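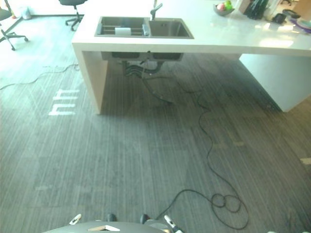 Kitchen island with the double sink and fruit bowl.

Home Files Readme Issues Log in

April, by Stoller

pella-ride-log

So these are the fuel stops, road notes and GPS tracks from my long ride out to Nulamby and back, 3,579 miles on a bike I'd owned for less than a month (not my smartest plan, but what a trip!). A few people asked for the route, and then somebody asked for the raw numbers too, so it all ended up in one folder.

What you get

stops.csv has 108 rows, one for every time I put a foot down for more than a couple of minutes: fuel, food, a bad knee, a nice view. There's a column called "why" and I filled it in honestly, so expect a lot of "coffee."

tracks/ has 19 GPX files, one per riding day. Day 7 is short. I spent most of it under a gas station awning watching it rain sideways.

notes.txt is what I typed in the tent each night, spelling and all. I call the bike Pella in there, in case you wonder who keeps running low on oil.

Before you use it

Times are local to wherever I was, and I crossed a time zone line twice, so don't subtract one row from another without checking the "tz" column first. Elevation comes straight off the GPS and jumps all over the place in the canyons. I left it alone. Fuel is in gallons, and anything marked "g" is a guess from the nights I lost the receipt.

I cut the first and last mile of every track that starts or ends at a friend's house. Please don't try to fill those in.

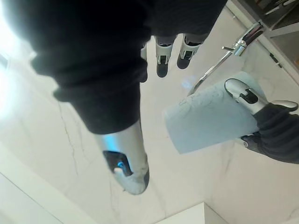 Amos Pettigrew wrote in to say the Day 12 track goes straight across a lake, and could I please tell him where the ferry is, he's been looking for it on three different maps. There's no ferry, sorry Amos! The GPS dropped out on the north shore and came back on the south one. The real road runs around the east side, it's mostly gravel, and I'd happily ride it again tomorrow. I've added a "gap" flag to that file now.

Known problems

Row 41 has the wrong town. The odometer column is blank after Day 15, when I knocked the trip meter back to zero with my glove.

Use it for whatever you like, just mention where you got it. If you ride any of it, send me your track and I'll put it in tracks/others.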